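Chapter 4
Gathering Examples

Before you start: you should have finished the warm-up in Chapter 3 and have the Markotier logging tool installed. You won't need it until section 4.3, but installing it always takes longer than I think it will, so get it going now and read while it runs.

4.1 Where the examples come from

I spent my first months in this field reading about models. Big ones, small ones, clever ones with diagrams that folded out of the back of the journal. Then somebody handed me a robot and asked me to teach it to pick up a bottle, and I found out that I had read almost everything except the part I needed. What do you feed the thing? Who makes it, and how do they know when they've made enough?

So this chapter is all about the food. (If you came here for the training math, skip ahead to Chapter 6, but please come back!)

When we teach by demonstration, one complete try at a task is called an episode. An episode has a start, an end, and a pile of recordings in between: camera views, joint positions, how far the fingers are closed, and usually a sentence saying what the task was. Most setups I've worked with have at least two kinds of camera. One sits up high, near the head, and takes in the table. The others ride on the wrists, and they see the job from very, very close.

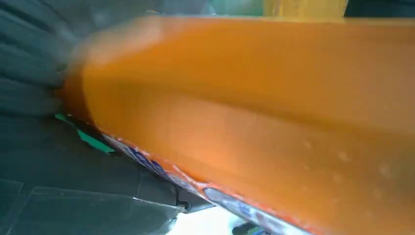 Figure 4.1 A wrist view with an orange object at very close range. Note the motion blur.

New students want to throw views like this one away. I did too! My first cleanup script for the Heltow set dropped every blurry picture it found, and I was terribly proud of it. The trouble is that the blur bunches up at certain moments, mostly when the hand is moving fast or is right up against something, and those are moments the learner badly needs to hear about. My script had quietly cut the interesting middle out of episode after episode. I ended up restoring all 200 of them from backup, which took an evening and a lot of crackers.

My habit now is to keep the blurry views and mark them. A mark costs you nothing, and you can always filter on it later if you find a good reason.

4.2 Two hands, one object

Picking something up with one hand is a fine place to begin, and it's what you did in Chapter 3. With two hands, life gets more interesting. Both hands may be touching the same object, and each one changes what the other ought to do. If the left squeezes harder, the right may need to ease off. You can't record the left arm in the morning and the right arm after lunch and hope to glue them together. They have to share one clock.

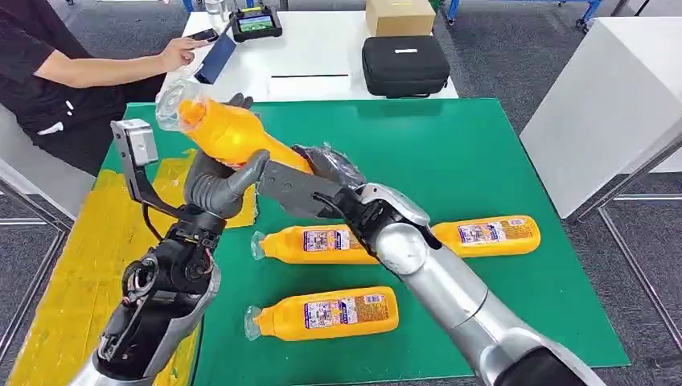 Figure 4.2 Two unlike hands, one grey and one black, holding a bottle between them. Three more bottles lie on the mat.

Look at how much of the bottle the fingers cover in Figure 4.2. From the head camera alone, you'd be guessing at a good part of the contact, and so would the learner. Pair that view with the wrist views and the joint readings from the same instant and the guess gets a lot better.

I want you to think about the bottles on the mat, too. When I write a task sentence like "pick up the orange bottle," I know which one I mean. Would a stranger? If several objects fit the words, your sentence needs more in it (nearest, leftmost, the one with its label up), or else you need to decide that any of them counts as right and write that decision down. Either choice is okay. Mixing the two in one set is where I've gotten into trouble, and I've watched a whole afternoon of labels get redone over it.

4.3 Variety, and how to get it

Left alone, I put things down in the same place every time. I suspect you do as well. In the Gosling exercise, which you'll find at the end of this chapter, you'll record 30 episodes and then plot where the object started in each. My own first plot was a sad little clump. Roughly 79 percent of my starts sat in a patch I could cover with a saucer, and I had been trying to spread them out!

What helps me is a list made ahead of time. I write the starting spots and angles on cards, shuffle them, and do whatever the next card says, even when it's annoying. Change the background now and then, and let the room be a working room.

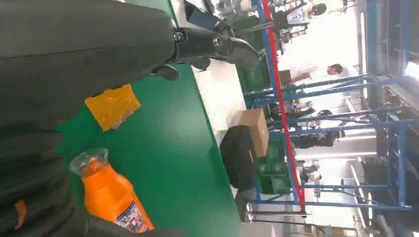
Should I delete an episode if the robot drops the object?
Keep it, but label it as a failed try and store it apart from the good ones. You may want it later for teaching the system to spot mistakes, and it will help you work out an honest success rate for your own demonstrations.

Now open the logging tool, load the practice set called Tikex, and find episode 29. Play it through once at full speed without stopping. Then play it again and write down the moment when you think the grasp begins. Hang on to that number, as we'll be arguing about it in section 4.4.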